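How Your Arm Bends

Bones, joints and muscles for readers aged 8 to 11
By Lenka Kuruc
Part of the Vernach body pages

On this page
What is a joint?
The shoulder
The elbow
The wrist
What pulls the bones?
How the brain joins in
Try it yourself
Words to know

What is a joint?

Hold one arm out straight. Now touch your nose. To do that, your arm had to bend in the middle, turn a little at the top and tip at the wrist. Bones are hard and do not bend, so all of that movement happened at the places where one bone meets another. These places are called joints.

Some joints hardly move. The bones that make up the top of your skull fit together along wiggly lines, a bit like jigsaw pieces, and in a grown-up they stay put. Other joints move a lot. The ones in your arm are some of the busiest in your body.

The ends of the bones in a moving joint are covered with something smooth and slippery called cartilage. You can feel another kind of cartilage in the stiff part of your ear. There is also a small amount of thick liquid inside the joint, and this helps the bones to slide over each other. Strong bands called ligaments hold the bones together so that they do not drift apart.

The shoulder

Your upper arm has just one bone in it. It is called the humerus (say HYOO-mer-us). The top end is rounded like a ball, and it sits against a shallow hollow in your shoulder blade. This is called a ball and socket joint.

A ball can turn in many directions, which is why you can swing your arm forwards, backwards, out to the side and round in a circle. Your hip is a ball and socket joint too, but the socket there is much deeper. A deep socket holds the ball more firmly, so your hip is steadier than your shoulder but cannot move as freely.

The shallow socket has a drawback. If somebody falls badly, the ball can be knocked out of place. Doctors call this a dislocated shoulder. It hurts a lot, and it has to be put right by someone who is trained to do it.

The shoulder blade moves as well. Ask a friend to put a hand flat on your back, near the top, while you lift your arm above your head. They should feel the bone slide and tilt under their hand.

The elbow

The elbow works mostly like the hinge on a door. It opens and it closes. It will not bend backwards, and you should never try to make it.

There are two bones in your forearm, the radius and the ulna. The ulna is on the same side as your little finger, and its top end makes the pointed bit of your elbow. The radius is on the thumb side.

Lay your forearm on a table with your palm facing up. Keep your elbow still and turn your palm down. When you did that, the radius rolled across the ulna so that the two bones made a long, thin X. Turn your palm up again and they lie side by side. You use this movement to turn a key, open a jar or pour water from a jug.

People talk about hitting their funny bone, but it is not a bone. It is a nerve that runs behind the elbow, close under the skin. A knock there squashes the nerve for a moment and sends a tingling feeling down to your little finger.

The shoulder, the elbow and the wrist come one after another, like links in a chain. When the shoulder moves, everything below it moves too. 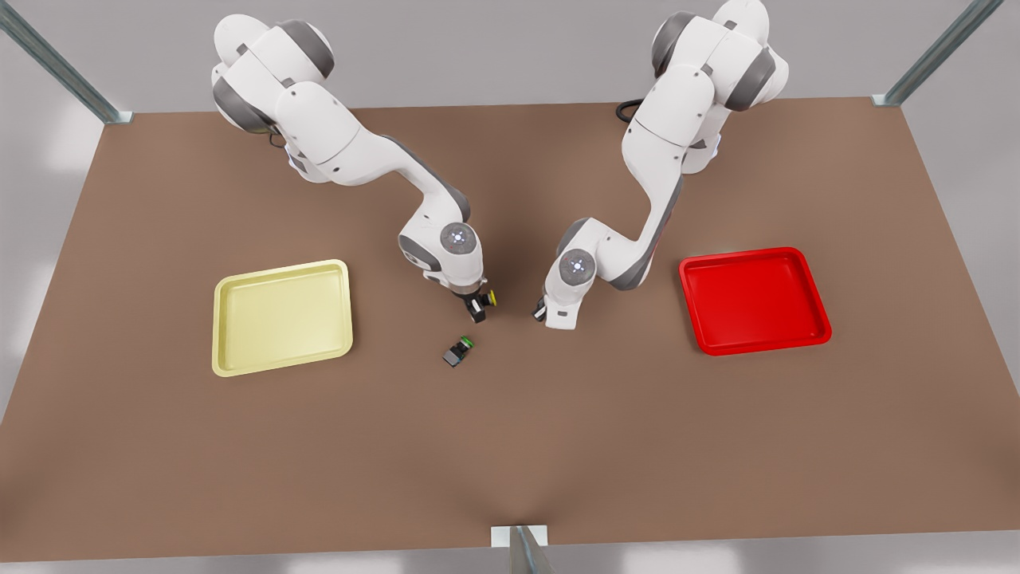

The wrist

Your wrist contains eight small bones, packed closely in two rows. Each one moves only a little. Added together, these little movements let you tip your hand up and down and from side to side.

The wrist bones in a baby are mostly cartilage. They turn into bone bit by bit as the child grows, and most of them can be seen on an X-ray by the age of 12. A doctor can look at an X-ray of a hand and get a good idea of how far a child has grown.

Past the wrist come the bones of the palm and then the finger bones. Each finger has three bones and the thumb has two.

What pulls the bones?

Muscles do. A muscle is joined to bone by a tough cord called a tendon. When the muscle tightens it gets shorter, and this pulls the bone along.

Muscles can pull but they cannot push, so they often work in pairs. The biceps is at the front of your upper arm. When it tightens, your elbow bends. The triceps is at the back. When it tightens, your elbow straightens. While one of them is pulling, the other usually relaxes.

Most of the muscles that bend your fingers are not in your fingers at all. They are in your forearm. Hold your forearm with your other hand, then make a fist and let go. You will feel the muscles moving.

How the brain joins in

Your brain sends messages to the muscles along nerves. It gets messages back too. Tiny sensors in your muscles and joints tell it how far each part has stretched or bent, so you know where your arm is even when you cannot see it. The long word for this is proprioception (say PRO-pree-oh-SEP-shun).

Try it yourself

1. Shut your eyes. Stretch one arm out to the side, then bring your finger in to touch your nose. Did you get there?
2. Keep your elbow straight and try to scratch your own ear with the same hand. See which joints you miss most.
3. Ask a grown-up to wrap a rolled-up magazine loosely round your wrist and tape it, so that the wrist stays straight. Now try to write your name - then take it off and write it again.

Words to know

Cartilage: smooth, firm material that covers the ends of bones in a joint.
Humerus: the bone of the upper arm.
Joint: a place where bones meet.
Ligament: a strong band that holds one bone to another.
Radius and ulna: the two bones of the forearm.
Tendon: a cord that joins muscle to bone.

Checked by Deepak Tiwari. Last updated 12/25/24.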